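Kapitel 4
Holz als Werkstoff: Aufbau, Feuchte und Verformung

Lernziele
Nach diesem Kapitel können Sie die drei Schnittrichtungen des Holzes benennen, Früh- und Spätholz unterscheiden und die Holzfeuchte aus Nass- und Darrgewicht berechnen. Sie können außerdem erklären, warum ein Brett sich wirft und auf welcher Seite es hohl wird.

4.1 Ein gewachsener Werkstoff

Stahl und Glas werden nach Rezept hergestellt. Ihre Eigenschaften sind in allen Richtungen annähernd gleich und schwanken von Lieferung zu Lieferung wenig. Holz ist gewachsen. Zwei Bretter aus demselben Stamm können sich in Gewicht, Härte und Schwindverhalten deutlich unterscheiden, je nachdem, ob sie aus der Nähe des Marks oder aus dem äußeren Bereich stammen.

Der größte Teil der Zellen liegt in Richtung der Stammachse. Bei Nadelhölzern sind das die Tracheiden, lang gestreckte Zellen, die zugleich Wasser leiten und den Stamm festigen. Laubhölzer sind stärker spezialisiert: Gefäße übernehmen den Wassertransport, Holzfasern die Festigung. Aus dieser Ausrichtung folgt, dass Holz längs zur Faser hohe Zugkräfte aufnimmt, quer dazu aber leicht reißt. Wer ein Scheit spaltet, nutzt diesen Unterschied.

4.2 Jahrringe und Schnittbild

In unserem Klima wächst ein Baum vom Frühjahr bis in den Spätsommer. Zu Beginn bildet er weitlumige, dünnwandige Zellen, das Frühholz. Später entstehen engere Zellen mit dicken Wänden, das Spätholz. Bei Kiefer, Lärche und Douglasie ist das Spätholz deutlich dunkler, der Jahrring daher gut zu erkennen. Im Januar ruht das Wachstum vollständig.

Wie die Jahrringe auf einer Fläche erscheinen, hängt vom Schnitt ab. Im Querschnitt sind es Ringe, im Radialschnitt annähernd parallele Streifen. Der Tangentialschnitt zeigt die Fladerung mit ihren Bögen und breiten Bändern. Auf Tischplatten und Regalböden kommen oft helle und dunklere Streifen in wechselndem Abstand vor, dicht beieinander oder weit auseinander gezogen.

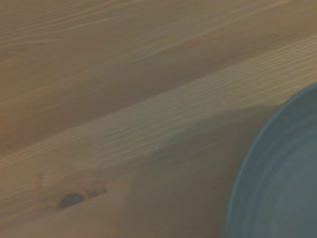

Text: Fachredaktion Holztechnik, Verlag Dornuvano
Stand: 8. Dezember 2020

4.3 Holzfeuchte

Wasser kommt im Holz in zwei Formen vor. Freies Wasser füllt die Zellhohlräume, gebundenes Wasser sitzt in den Zellwänden. Beim Trocknen verdunstet zuerst das freie Wasser. Das Brett wird leichter, seine Maße bleiben nahezu gleich. Erst unterhalb der Fasersättigung geben auch die Zellwände Wasser ab, und das Holz beginnt zu schwinden.

Die Holzfeuchte u wird in Prozent der Darrmasse angegeben:

u = (Nassmasse - Darrmasse) : Darrmasse x 100

Rechenbeispiel: Eine Probe wiegt feucht 236 g und nach dem Darren 200 g. Die Differenz beträgt 36 g, die Holzfeuchte also 18 Prozent. Für ein Möbelstück im beheizten Wohnraum ist das zu viel. Bei einer Holzfeuchte von über 11 Prozent ist dort in der Regel mit weiterem Schwund zu rechnen.

4.4 Schwinden, Quellen und Werfen

Längs zur Faser schwindet Holz kaum. Radial ist der Schwund deutlich größer, tangential etwa doppelt so groß wie radial. Ein Seitenbrett verkürzt deshalb seine Jahrringe beim Trocknen stärker auf der linken, dem Mark abgewandten Seite und wird dort hohl. Die rechte Seite wölbt sich. Kernbretter mit stehenden Jahrringen bleiben weitgehend eben - sie werden aber in der Mitte etwas dicker als an den Rändern.

Beim Verleimen breiter Flächen wird die Platte daher aus schmalen Lamellen zusammengesetzt. Wie diese anzuordnen sind, behandelt Kapitel 5. Eine Tabelle der Schwindmaße für die wichtigsten Nutzhölzer finden Sie auf Seite 64.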